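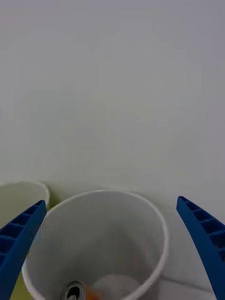
How to sort out the odds and ends cup

Most desks end up with one. It starts as a pen pot or a spare plastic cup, somebody drops a screw in it, and a year later it holds keys, drawing pins, foreign coins and the cap from something. Sorting one out takes less than half an hour. These are the steps I use at home, and they work just as well for a kitchen drawer or a tin in the shed.

What you need

A clear bit of table
A tray or a large dinner plate with a lip
Small pots or jars with lids
An old envelope for rubbish
A roll of clear sticky tape
A damp cloth and a dry one
A pen and some labels

1. Empty it properly

Tip the cup out over the tray. Do it slowly, with the rim close to the tray, or small round things will be off across the floor. Tap the base a couple of times. If something is stuck to the bottom, leave it for step 5.

Don't reach in with your fingers. There is often a pin or a blade in there.

2. Pull out the batteries

Do this before any other sorting. Loose batteries should not sit among coins, keys and paper clips, where metal can bridge the two ends and make them heat up. Button cells need the most care, and if there are small children in the house they should go straight into a closed container on a high shelf.

Put a piece of tape over both ends of each battery as you take it out. If one has leaked you will see a white or greenish crust. Put on gloves, drop it in a small plastic bag by itself and wash your hands afterwards. Don't put any of them in the kitchen bin. Most large supermarkets have a collection box by the door.

If you want to keep the good ones, test them in a torch or with a cheap tester and store them in a proper case. I have a Terken case that holds 8, and once it's full I stop buying them.

3. Make your groups

Spread the rest out and push things together with the side of your hand. The groups I normally end up with are:

Fixings: screws, nails, wall plugs, picture hooks
Stationery: clips, pins, rubber bands
Money
Keys
Parts that belong to something
Rubbish

Don't make more groups than this on the first go. You can split the screws by length later if you care about that sort of thing. My sister-in-law Charmaine does. I keep mine in one jar.

4. Deal with the mystery parts

Every cup has a few. Small feet, caps, a plastic peg, an Allen key from a bookcase you no longer own. Go round the house with them on a saucer and try the obvious places first: the remote control, the underside of chairs, the backs of picture frames, the shelf supports in the wardrobe.

Whatever you can't place goes in a pot labelled "Unknown" with the month on it. Mine says September. If it hasn't been opened after a year, throw the contents away.

Keys are the exception. Try each one in every lock you have, including the window locks and the meter cupboard, and tie a label on the ones that fit.

5. Clean the cup

A plastic cup can be washed in warm water with washing-up liquid. For a rust ring at the bottom, cover it with a paste of bicarbonate of soda, leave it for ten minutes and rub it with an old toothbrush. Rinse and dry it well, as any damp left in the base will start the rust off again.

If a battery has leaked in it, don't bother cleaning. Bin the cup and use another.

6. Decide what goes back

Pick one kind of thing. Clips, or rubber bands, or pens. Write it on a label and stick it to the outside, where you can read it sitting down. The other groups go in their own pots near where they get used, so fixings with the tools and money in your purse.

Choose a cup that suits the contents. A tall one is fine for pens but poor for pins, as you end up digging. For very small items a shallow dish or a jar lid is better.

Keeping it that way

Empty the cup whenever you dust the desk and put back only what matches the label.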